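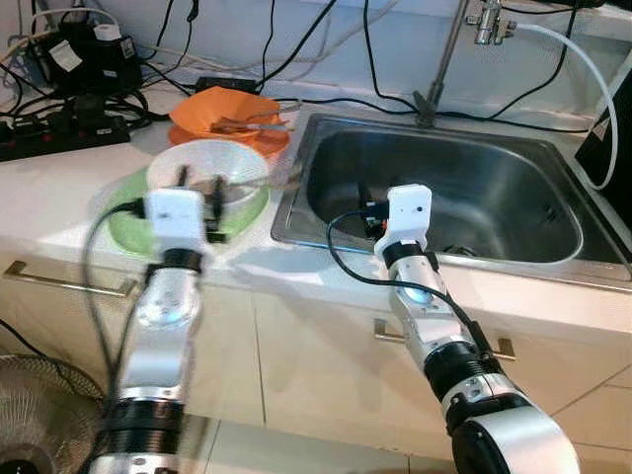
Night Shift at the Sink

The target was 1595 good episodes by April, and I came on at 193.

Risteck paid by the hour, so I wasn't in a hurry. I sat down, took hold of the leader arms and brought the other pair up over the counter. Green plate, clear-white bowl, orange bowl, orange plate, sink. I pressed the pedal to start recording. When the bowl was where it should be I pressed it again, and the screen asked me to keep or discard.

Keep meant the model would learn from it. Discard meant it never happened.

The rule sheet from Jullorlow said no hesitation. If you paused for more than two seconds, you were supposed to throw the episode out. They wanted clean motion. For the first week I did as I was told, and I threw out a lot.

Then they sent the first trained policy back to us and let it run by itself for an evening. I stood next to the stop button. It picked up the bowl the way I did, a little too far to the left. It carried the bowl to the sink and stopped above the basin.

I waited. It held there for a second and a half, then lowered the bowl and let go.

I knew that pause. My mother washed dishes at a hotel for 20 years, and she always held a plate over the water before she let it down. I never asked her why. I hadn't known that I did it too – the pause was under the limit, so it had gone through every time.

The supervisor watched the recording the next morning and asked if it was a network delay. I said it could be. She wrote that down and told us to trim the pauses from then on.

I trimmed them for two nights. On the third I started episode 3943 in the log, which counted the discards too. I picked up the bowl, brought it over the sink and held it there.

Then I put it down, pressed the pedal and chose keep.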